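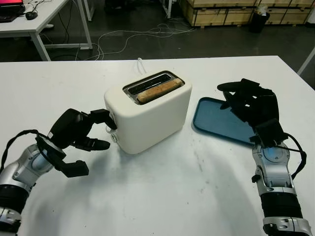
Grurnel two-arm kit, reviewed after 10 months

We paid $3,371 for the hands alone, and the arms were a separate line in our budget. My colleague Kasun Wanigasekara wanted the Rilano grippers, which are cheaper, but a toaster lever is small and I preferred fingers.

Good: the wrists are smooth, and spare fingertips came from the dealer in 2 days. Less good: the cables. They stand out in a loop at each wrist, so please plan a wider table than the brochure says — ours is only just enough. The manual has 111 pages and the payload table is hard to find.

Ask for the freight price to your province before you sign. Ours was not in the quote, and I had to move money from the training line.

Four stars out of five.

Nazma Gamage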